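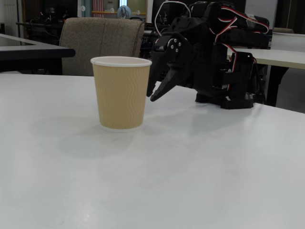 Throwing out more than half of the training data was a hard thing to agree to, Kalkidan Habte told an audience in Trernton on Sunday, but the arm got better at picking up cups once it was done.

Habte was presenting results from the Kahsay Lab in Kukdale, where a group has spent six months on a method for sorting robot demonstrations before they are used for training. The method is called Ferkden. It looks at the last part of each recorded reach, from the point where the gripper slows down near the object until the fingers close, and gives the recording a score. Recordings in which the operator stopped, backed up or changed the angle of approach late in the movement score low and are left out.

The group started with 1,498 demonstrations, all recorded by people steering a small tabletop arm by hand control. The task was the same in every one: move the open gripper to a paper cup standing on a table, close on it and lift it. Cups were chosen because they are cheap and crush easily, so a bad grasp leaves a mark that can be checked afterward. After sorting, 642 demonstrations were left.

Two versions of the same control program were then trained, one on the full set and one on the smaller set. Each was given 1,000 attempts with the cup placed at different spots on the table. The version trained on the smaller set dropped or crushed fewer cups, and it spent less time hovering next to the cup before closing. The lab plans to release the full table of results with the paper in June.

According to Habte, the hesitation was the most visible difference. Operators often pause just short of the cup to judge the distance, and a program trained on those pauses learns to pause as well. Sometimes it never gets past that point and the attempt times out.

The sorting step needs no labels from a person. It uses only the joint positions that are saved with each recording, and it runs on an ordinary desktop computer. No changes were made to the arm or to the gripper between the two sets of trials.

There are limits. Every test used an upright cup, and the group has not tried the method on cups lying on their side or on tables with other objects close by. In a crowded space a late change of direction may be exactly what the arm needs to learn, and the current scoring would throw those recordings away. Habte said a second version will try to tell a useful correction from an uncertain one, though early attempts at this have been mixed.

One listener asked if the same gain could be had by training the operators better. Habte answered that the lab had not tested it. Most of the recordings came from people with little practice, and the group wants to repeat the work with experienced operators before making any claim about them.

The code for the scoring step will be posted along with the paper. The cup recordings will be shared too, including the ones that were left out.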